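The Dish Rack Project (or, how I fell in love with wire shelving)

March is when I get the itch. Other people start seedlings. I empty kitchen cabinets onto the table and stand there in my socks at 6 in the morning wondering how one household came to own three gravy boats. This year the itch landed squarely on the dishes, and I am SO happy with where we ended up that I have to write it all down before I forget the details.

Some background for anyone new around here. Our kitchen has exactly one cabinet that is the right height for plates, and it's deep and dark and a real pain. Everything went into it in towers. The everyday plates were on top of the pasta bowls, the pasta bowls were on top of the good serving dishes, and the good serving dishes might as well have been in another state. If I wanted the big platter I had to take out the whole tower, set it on the counter, get the platter, and put the tower back. Then do it again after dinner! I chipped two bowls that way last winter and I still haven't forgiven that cabinet.

So, racks. I know they aren't exciting. I'm excited anyway.

I started with a tape measure and a pad of paper, and the measuring turned out to be the most useful hour of the whole thing. The cabinet opening came to 92 centimeters across (I measure in centimeters because fractions make me cry), but once you allow for the hinges and the lip on the left side you only really get 86. I'm putting that in writing because I bought my first rack based on the big number. It did not go in. I pushed, I tilted it, I took the cabinet door off, I put the cabinet door back on. Measure inside the hinges, friends!

That first one was a Porberg, by the way, and it's a lovely rack, very solid, and it now lives in the laundry room holding detergent and the basket of single socks. No hard feelings at all.

After that I got a lot more interested in the kind of rack that's just an open metal frame you can stand dishes on. I looked at the Litetti ones first, which come in white and have a little curl at the corners, and then at a plainer style from Pukex. I went back and forth for longer than I'd like to admit. What settled it was color. My dishes are all different (more on that in a second) and I wanted something dark and thin that would sort of disappear and let them do the talking.

Now the dishes! I have never owned a matching set. I used to be a bit embarrassed by it, especially when my mother-in-law visited, but over the years I've drifted toward the same family of colors without meaning to. Sandy creams, dusty greens, terracotta, that soft blue-grey you get on a rainy beach. When everything was jammed in the dark I never saw them together. Then I had them spread out on the table in daylight and thought, oh, these go. These really go!
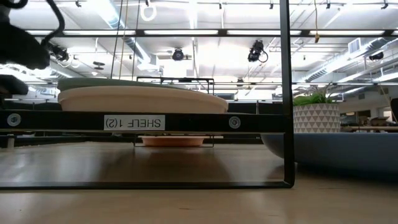 The next job was deciding who lives where. My first instinct was to sort by color, and I did try it, and it was gorgeous for one entire day. Then somebody needed a cereal bowl and the cereal bowls were in three different places according to shade. So now we sort by how often we reach for a thing, and the colors get to mix however they like.

The rules, as they stand:

Anything we use daily goes at the front, at chest height, where even a half-asleep person can find it.

Shallow dishes can be stacked, but only two deep. This is my favorite rule. Two is easy. You lift one, you take the other, you're done. At three you start doing that thing where you hold the top ones up with your wrist and try to slide the bottom one out, and that is exactly how I lost those bowls.

Heavy things go low. My biggest baking dish is a beast and I do not want it above my head.

Holiday dishes go to the back, and I'm not going to feel guilty about them.

I also had a serious weeding session. I put everything we own on the table and pulled out what hadn't been used since the holidays before last. There were 16 pieces in the giveaway box by lunchtime, including two of the three gravy boats. I kept the ugliest one because it pours the best. The box went to the Qureshi Thrift Shop over by the post office, which is a wonderful place if you're ever looking for odd saucers, and I am proud to report that I came home with only one thing. It's a butter dish. It has a lid with a tiny acorn on it. I regret nothing.

A few smaller things I picked up along the way, in case they help anyone:

Wash the whole lot before you put it away. I had no idea how dusty a plate can get inside a closed cabinet.

Wipe new metal racks down too. Mine left a grey smudge on the first cloth and then were fine.

If you use felt circles between your nicer dishes, get the thin ones. The thick ones make everything slide about like a hockey rink.

Set it all up on a table first, before anything goes in the cabinet. You can walk around it, you can shuffle things, you can find out that your widest dish hangs over the end of the rack before you're crouching with your head in a cupboard. I moved things so many times! It was like playing house.

We've been living with the new arrangement for a few weeks now and I still open that cabinet just to look. Last night I needed the big serving dish for a tray of roasted carrots, and I opened the door, reached in, and took it out with one hand. One hand! I called my husband in from the other room and made him watch me do it again.

Next up is the drawer with the lids. I have been putting it off for years and I'm a little scared of it. If you've found a way of keeping lids upright that doesn't involve buying a whole new drawer, please leave me a comment, because at the moment mine are all lying in one big heap and the one I want is always at the bottom. Pictures once I've been brave enough to tip it out.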